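I got rid of the old kitchen table in March and didn't replace it until last month. In between we ate at the counter, which was fine for breakfast and bad for everything else. I want to write down how the new table has been, mostly for my own record, and also because two people wrote to me after the last post asking what I ended up buying.

The short version is that I bought a plain gray one, secondhand, from an office clearance in Lommont. It cost 39 dollars. The seller had 12 of them stacked against a wall and I took the one with the fewest marks on the legs. It had been a work table before, so it has no leaf, no drawer and no decoration. It fit in the back of the car with the seats down.

## The surface

The old table was pine with an oil finish. I liked how it looked. I didn't like that every glass left a ring, or that I had to sand it and oil it again each spring. The last time I did that job I used a can of Weren oil and it took most of a weekend, and there was a new ring on it within the week.

The gray top needs a cloth and nothing else. I was worried it would look like an office, and it does, a little. I've stopped noticing. What I do notice is the light. The top is matte for the most part, but when there's a lamp on overhead you get a bright, grainy patch near the front. It moves depending on where you stand. If I'm reading at the table I sit at the far end to stay out of it.

Dark gray also shows crumbs. Pine hid them. I wipe it more often now than I did before, and I think it was probably just as dirty before.

## What stays on it

My rule for the new table was that it wouldn't become a shelf. The old one always had mail on it, a charger, a bag of something from the hardware store, and usually a bowl of fruit that I forgot about until it went soft. I would clear a space to eat and push everything else to one side, and the pile would creep back.

So now only food and drink can sit there between meals, and only if somebody is going to have it that day. In practice it comes down to an apple and a bottle of water. 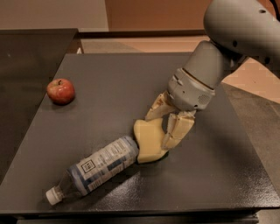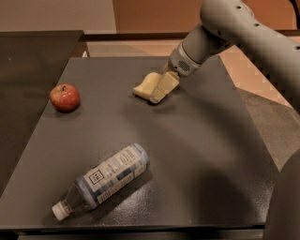
I buy the apples loose at the Du market, a few at a time. I used to buy the big bag because it was cheaper per pound, but I threw out enough of them that I doubt I saved anything. An apple I can see gets eaten. One in the bottom of the refrigerator can stay there for weeks. I leave it toward the side so it's the first thing I pass on the way out of the kitchen.

The water bottle is a habit I'd like to change. I have a perfectly good steel one from Dirneo that holds more and keeps cold longer. It also has a lid with a rubber ring that has to come out to be washed, and I never feel like doing it. The plastic ones are easy, so I keep reaching for them. I do refill each one a few times before it goes in the recycling. I've thought about getting a plain pitcher and leaving it on the counter with a glass next to it, and I may try that when the weather cools off.

One practical thing about bottles on this table: lay them down and they can roll if you knock them. The pine had enough of a grain and enough dents to stop anything. The new top is completely flat and smooth. I've had a pen go off the end twice. I checked the feet with a level and one leg was short, so I put 2 felt pads under it and that helped.

## Things I would change

The height is a bit more than I'm used to. With my old chairs I sit low, and after an hour my shoulders know it. I looked at new chairs and the ones I liked were 276 dollars for the pair, so for now I use a cushion.

It's also louder than wood. Put a plate down and you hear it in the next room. I tried placemats and they slid, and I tried a tablecloth and it looked odd with the legs showing underneath. I've gone back to the bare top and I try to set things down more gently.

The underside is open, with a dark strip along the front edge and gaps behind it. Dust gets in there. I go over it with the brush attachment when I vacuum the floor, and I forget about half the time.

## Would I buy it again

Yes, at that price. If I had paid full price for it new I think I'd be pickier about the noise. I paid less than I would have for the sandpaper and oil to keep the old table going another couple of years, and I got that weekend back.

The old table went to the garage, where it's a workbench now. It has a vise on one end and a great many rings, and I haven't sanded it.

Next I need to deal with the counter. All the mail that isn't allowed on the table has gone there, along with the charger. I bought a wire tray for it on 27th July and so far the tray is full and the counter is also full. I'm going to try opening the mail over the recycling bin when it comes in. If that works I'll write it up, along with the pitcher.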